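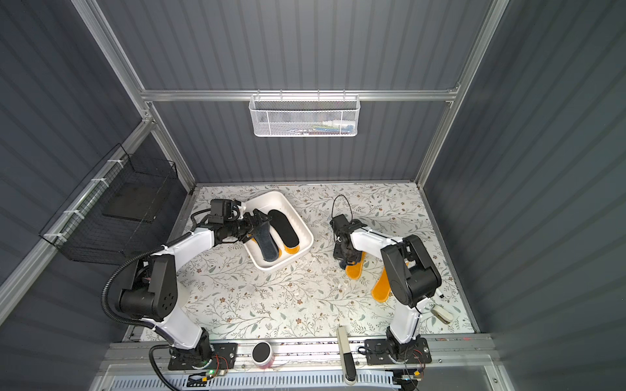 Figure 1. Insoles, with a white tray on the patterned tabletop.

4. What tenants did before they touched the thermostat

I'll admit that when we started on the Omley tariff I expected this to be the short section. The evening price went up, the midday price came down, and my plan was to look at the meter readings, see who had moved their heating to the cheap hours, and write it up over a weekend (ha). The meters did give us a clean enough answer. Most of the 549 households on the new tariff used less electricity in the evening and a bit more around lunch, and the shift was bigger in the flats with electric heating than in the ones hooked up to the Gutholm heat network. Fine so far, but a meter can't tell you if somebody is saving money because they've set a timer or because they're sitting in the cold, and for anyone designing a tariff those are very different things!

So we went and asked. Benedetta Sorrentino and I split the interviews between us, seven long ones and a pile of short ones by phone, and Carter Li matched them to the billing data with the names taken off. I should say that the phone interviews ran into March, when it was already mild some days, and a couple of people were clearly describing a winter that had gotten rosier in their memory. We kept those in but marked them, and I come back to them in Section 6.

4.1 Sorting the answers

Our first coding sheet was hopeless. It had "changed heating" and "did not change heating" and pretty much nothing else, and then the very first person I talked to told me she'd moved her armchair into the kitchen. Where does that go? Tươi Đoàn rebuilt the sheet using the categories from the Karpenko survey as a starting point, and split the answers by what was being warmed: the whole home, one room, or the person. I liked that straight away, and I still do, although the line between the last two gets fuzzy once you bring in a small space heater pointed at one pair of knees.
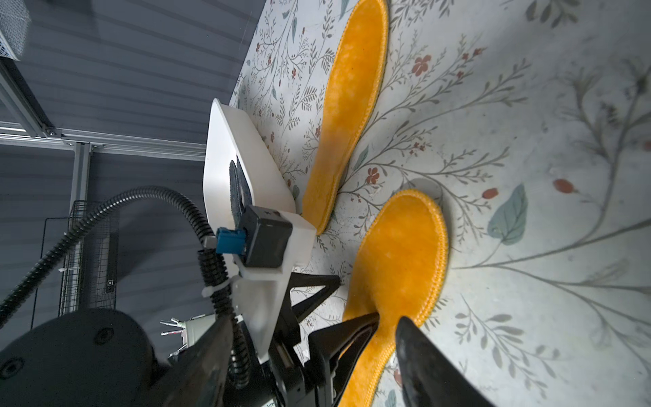
Whole-home changes are the ones tariff designers usually picture. You preheat in the cheap hours, coast through the expensive ones, and if the walls hold the heat you barely feel it. In Omley the walls mostly don't hold the heat, and people in the older blocks told us so at length. What they talked about with much more enthusiasm was warming themselves: a second sweater, a blanket that lives on the couch, a hot water bottle, something thick underfoot. We put all of the footwear answers under one code, so a fuzzy orange insole with a stitched edge gets the same treatment as a heavy sock or a doormat-sized piece of rug under the desk. None of it shows up on a bill by itself. What it seems to do is make a lower setting bearable for the length of the peak, and the people who mentioned two or more of these things were also the ones most likely to tell us they planned to keep the lower setting next winter.

Obaidul Mondal, who read an early draft, pushed back on this and I think he had a point. Somebody who puts on another layer because the room is cold is coping, and if we file it next to a programmable timer as "flexibility" we make the tariff look kinder than it was. I've tried to deal with that by reporting the two groups separately all the way through. If a household said the home was colder than they wanted during the peak, any saving they made is counted as curtailment, no matter how cheerful they sounded about it.
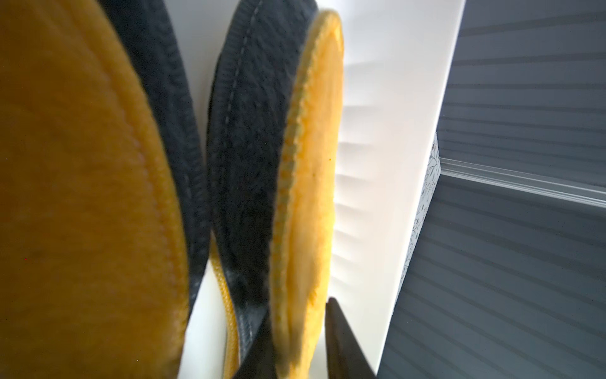 Figure 2. Yellow plush slipper with a dark navy rim, close up.

4.2 How this compares with Brivdale

The obvious comparison is the Brivdale trial, which Ghislain Paquette ran with a very similar price gap. His team found a bigger evening drop than ours and much less curtailment. I spent a good while hunting for something clever to explain it, and my best guess is boring: the Brivdale homes had been insulated before the tariff came in, and ours hadn't. Preheating is easy to recommend when the heat stays put for a few hours. I can't prove that from our data, as we have no insulated group of our own to set against the rest, and the Brivdale interviews were shorter and didn't ask about clothing or bedding at all, so some of the coping may simply have gone unrecorded.

What I'd take from the pair of studies for now is pretty modest. The order matters. Insulation first and prices second looks like a gentler route than the one Omley took, and if a utility has to go the other way round, it should at least be asking people how cold they got. The questions we used are in Appendix B, with the earlier coding sheet too, in case anyone wants to avoid our mistakes.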